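Woven Baskets in Household Storage: Selection, Cleaning and Repair

Woven baskets are used in most homes for bread, fruit, mail, cleaning cloths and small bathroom goods. They fail in predictable ways: mold at the base, broken strands at the corners, and a rim that works loose from the wall. The notes on this page cover rectangular and oval baskets up to the size of a shelf tray. Laundry hampers and outdoor planters carry different loads and are treated on a separate page.

Materials

The word "wicker" names a method of weaving and says nothing about the fiber. A wicker basket may be willow, rattan, reed, seagrass, paper cord or plastic strand. Identify the fiber before cleaning, as water tolerance differs a great deal.

Willow and rattan: solid, springy, tolerate brief wetting. Strands snap with a clean crack when too dry.
Reed (rattan core): lighter and more porous. Stains easily, takes up dye and food color.
Seagrass and water hyacinth: soft, slightly fuzzy. Hold odor. Keep away from sinks and showers.
Paper cord: twisted paper, sometimes over wire. Never soak. Wipe only.
Plastic strand: washable in warm water and dish soap. Becomes brittle in direct sun.

To tell plastic from plant fiber, look at a cut end on the underside. Plastic shows a uniform cross-section. Plant fiber shows pores or layers. Paper cord can be untwisted slightly with a fingernail.

Sizing for a shelf or drawer

Measure the basket at the rim, where most rectangular baskets are widest. Walls commonly taper toward the base, so a basket that fits by its base measurement may still jam between shelf uprights. Allow 12 mm of clearance on each side for fingers and for the slight spread that occurs under load. The Desmet shelf inserts used in our workshop kitchen are 400 mm deep, and a basket of equal depth will stand proud at the front once the rolled rim is included.

Measure usable height inside the basket, from the floor to the underside of the shelf above. A basket with tall walls under a low shelf has to be pulled fully out for each use. This wears the base strands faster than any other habit.

Routine cleaning

Empty the basket completely and turn it over a sheet of newspaper. Tap the base with the flat of the hand. Crumbs collect between the floor ribs and in the angle where the floor meets the wall.

Vacuum with the brush attachment at low suction, first along the ribs, then across them. Use a dry 1-inch paintbrush for the underside of the rim. Compressed air is effective on open-weave walls but drives dust deeper into a tight braid – use it from the inside outward.

Wipe with a cloth wrung out in warm water with a few drops of dish soap. Follow with a second cloth wrung out in plain water. Dry upside down on a rack in moving air. Do not dry on a radiator or in an oven. Anikó Rácz, who maintains the baskets for the Torport bakery counter, keeps two sets and changes them over every evening so that each set has a full day to dry.

For plant fibers in a kitchen, a wipe once a month is enough if the basket is lined. An unlined bread basket should be brushed out daily.

Mold and odor

Surface mold on willow or rattan can be removed outdoors with a stiff brush, followed by a wipe with equal parts white vinegar and water. Wear a dust mask. Dry completely before deciding whether the treatment has worked. Gray staining that remains in the strand after drying is permanent, and the basket should be taken out of food use.

Seagrass with a musty odor may be left overnight in a closed bag with an open dish of baking soda. If the odor returns within a week, the fiber is damp inside and the storage place needs attention before the basket does.

Inspection before use

Inspect on a pale, plain surface under even light. Broken strand ends, loose fibers and old crumbs show up clearly against white, and a basket that rocks on a flat tabletop is easy to detect. Check in this order:

1. Rim. Run a thumb along the full length, including the underside. Any snag will catch on sleeves and dishcloths.
2. Corners. Rounded corners carry the sharpest bends in the weave and are the usual place for cracks.
3. Outer walls. Press lightly at mid-height. Movement should be even along the wall.
4. Floor. Look along the ribs, then across them. A sagging rib points to a broken strand beneath.
5. Open-weave sections. Small points of light through the wall are normal in a loose weave. A single gap much larger than its neighbors means a displaced strand.

Rectangular basket on a white tabletop, rolled rim and ribbed floor:
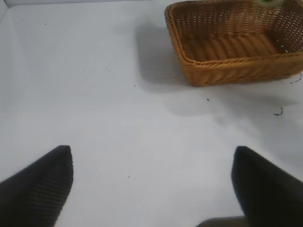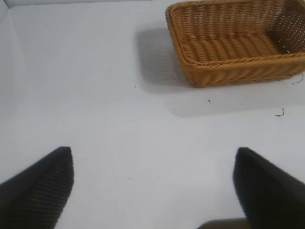

Repairing a loose strand

Small repairs need a spray bottle, side cutters, a blunt awl and clear-drying wood glue. Mist the damaged section and wait until the strand bends without creaking. Ten minutes is sufficient for thin reed. Thick willow may need an hour under a damp cloth. Do not mist paper cord at all.

Ease the strand back into its path with the awl, following the over-and-under order of the row beside it. Tuck the end behind the nearest upright on the inside wall. If the strand is too short to reach, cut a replacement piece long enough to pass behind at least three uprights on each side of the break. Lay it alongside the old strand and trim both ends at an angle.

Apply glue only to the tucked ends, using a toothpick. Glue on the visible face dries shiny and resists later staining. Clamp with a clothespin and a scrap of cloth until dry. Luuk Michiels prefers waxed linen thread to glue at the rim, where flexing tends to open a glued joint. Both methods are acceptable. Thread is easier to undo.

Liners

A cotton liner extends the life of any food basket. Cut the floor panel to the inside base measurement plus a seam allowance, and cut the wall panels to the rim measurement to account for the taper. Wash the fabric before cutting. Ties hold better than elastic on a thick rim, and a liner with ties at the four corners can be removed for washing in under a minute.

For potatoes and onions, leave the basket unlined or use an open mesh. Closed cotton traps moisture against the floor.

Storage between uses

Nest baskets only when fully dry, with a sheet of paper between each pair. Do not stack heavy items inside the top one – the load is transferred to the rims below and deforms them. Keep plant-fiber baskets off concrete floors. A slatted shelf in a closet is adequate, and a top shelf over a clothes dryer is the worst location in most houses.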